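Pollis Gripper Force Fault: FAQ

Updated Jun 2, 2019
Maintained by Nana Tsikata, Irnasgate cell support

Quick answers on the force fault in the Pollis cells. Written fast, will get tidied. If your cell is squeezing right now and you're reading this to find out what to do: hit the stop, hands out, then scroll to "My cell is doing it."

What happened?

Cell 4 closed on a part and kept closing. Force limit was set, controller showed it as set, gripper ignored it. Part got crushed, fingers went to full travel, no alarm. Operator hit the stop. Nobody hurt. Part was a molded housing, scrapped.

Same thing on cell 6 two shifts later.

Was it the force sensor?

No. First guess, wrong guess. We swapped the sensor on 4 and got the same fault that afternoon. Old sensor went on the bench and read fine.

So what was it?

The limit gets dropped when the gripper recovers from a comms timeout. Controller sends the limit once, at startup. Gripper loses the link for a moment, comes back, loads its own default, which is max force. Controller never resends. Screen keeps showing the old number because that's the number it sent.

So the display shows what was asked for and not what the gripper is using. Don't trust it for this.

Which cells?

All Pollis cells on controller release 23. The Kao cells use a different gripper board and resend the limit on every cycle. Checked, not affected.

Why didn't we see it sooner?

Timeouts were rare. Then in December the cable runs on the east side got rerouted next to the welder supply and timeouts went up a lot. Also most parts on those cells are metal. Full force on a metal bracket leaves a mark, maybe. Some of the marked brackets we wrote off to bad stock were probably this. Quality is going back through them.

My cell is doing it. What now?

1. Stop button. Not pause. Pause holds the grip.
2. Keep hands out of the fingers, even if they look still.
3. Do not hit Resume.
4. Lock out, bleed the air at the side valve, then free the part.
5. Write down the time off the screen. We match it against the log.
6. Call cell support. Tag the cell.

Can I just restart it?

Restart does resend the limit, so yes it'll look fixed. It'll be fine until the next timeout. Don't put a cell back in production on a restart alone. Fillel (the line scheduler) will let you, it doesn't know about the tag. The tag wins.

What force should it be at?

Limit is 85 N on most jobs. Soft parts lower, see the job sheet. The default it falls back to is the full rated force of the gripper, way over anything we run.

Is it a pinch hazard?

Yes. Treat it as one. Teach mode is the bad case, because people reach in close to nudge a part and count on the low limit. Hand guiding near the fingers is off on all Pollis cells until further notice. No exceptions for "just a quick touch up." Teach from the pendant, from outside the line.

What's the fix?

Two parts. Short term: a script on the controller that resends the limit before every close and reads it back. If the readback doesn't match, no close, alarm. Long term: gripper firmware that falls back to lowest force. The script is on 4 and 6 now, others to follow.

Does the script slow things down?

A little. Around 99 milliseconds a cycle. Not up for debate.

How are you testing it?

Foam blocks. They give way early and they're cheap, and a finger in the same spot would not be cheap. We close at the job limit, pull the comms line, plug it back in, close again, and measure the block after each go. Too thin means the limit dropped. New block if the old one doesn't spring back. A cell has to do 2,000 closes with random link drops before the tag comes off. One miss and the count starts over.
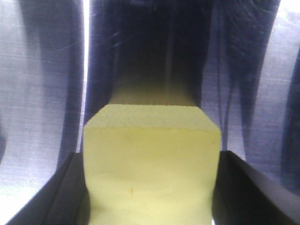 Mawuli Agbenyega wrote in to say that foam only tells half of it: a block shows you the fingers went too far, but it doesn't push back enough to show how hard they'd have pushed on something stiff. He wants a load cell between the fingers for at least part of the run. Fair point. We're adding one for the last part of the test on each cell, and cell 4 will be rerun with it.

Can I run the test myself?

If you're signed off on lockout and on the pendant, yes. Get blocks from cell support, don't cut up packing foam, the density is all over the place and your thickness numbers wont mean anything. Guard closed for every close. Link gets pulled at the cabinet, not at the wrist.

What about the log? I saw no error.

Right, there isn't one. Timeouts under the alarm threshold get logged as info lines and most people filter those out. Turn info on and search for "link restored." Every one of those lines is a moment where the limit was lost. Send us the file even if nothing got crushed.

I had a crushed part months ago. Report it?

Yes please. Date, cell, part number if you have it. A rough date is OK. You're not in trouble for it, and neither is whoever was on shift.

When do the cells come back?

As they pass. No dates, we gave dates last time and people planned around them. Check the tag board by the tool crib, it gets updated before this page does.

Who signs off?

Cell support plus the area safety lead, both names on the tag. One name is not a sign off, even if its mine.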